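Budgeting for a tabletop arm setup – what am I forgetting?
Posted by Nasrin Shojaei, 28/02/2026

I have to hand in an equipment request by the end of March for a breakfast-table project: bowls, cups, cereal, fruit. My spreadsheet says "arms" and then a very large number, and below that it says "misc." with $100 next to it. My boss has circled "misc."

The kind of work I need to plan for:
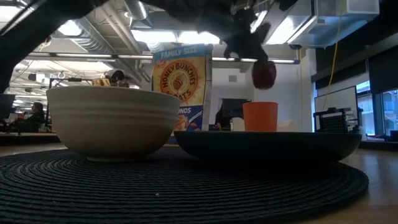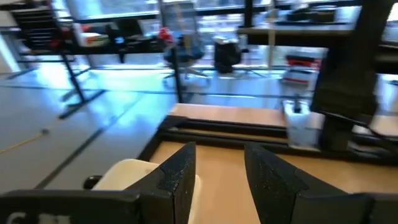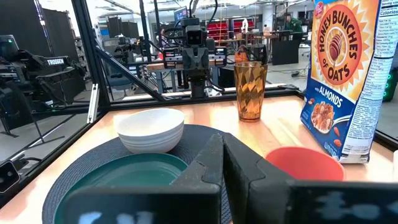
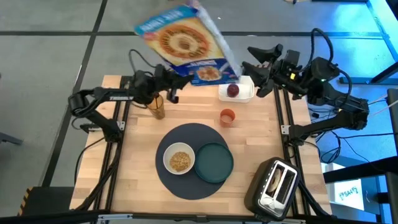

So what goes under "misc." before I embarrass myself? I have a quote from Zavton for the arms and one from Garkico for a frame, and neither mentions a table.

Delwyn Dunstan
Your misc. line is the real budget. Ours came to $3000 and I'd defend every dollar except the cable ties, which I suspect we eat. Price these separately:
Table and frame. Get them from the same seller or you'll spend a week drilling.
Wrist cameras, plus one spare. They live right where things get bumped.
Spare gripper fingers, 2 sets.
Cables longer than you measured. Then longer again.
Dishes and groceries. Buy 6 of any bowl you like, the store will drop that color by summer. Cereal boxes get crushed, so put food down as a monthly cost. Our purchasing office once sent back a cereal receipt marked "personal item" – ask yours first, in writing.
Also check whether Zavton's price includes shipping and the power supplies. Ours didn't, on either count.

Zbigniew Bielecka
just rent

Stanisława Lis
Renting is fine for a short pilot, but read the damage clause. We rented from Plodgate and paid for a scratched elbow joint at close to new-part price.
One thing to add to Delwyn's list: hours. Someone has to put the table back between runs, and that person costs more per month than the bowls ever will. I'd also ask Garkico for the outside size of the frame. Ours fit the room nicely and did not fit the elevator.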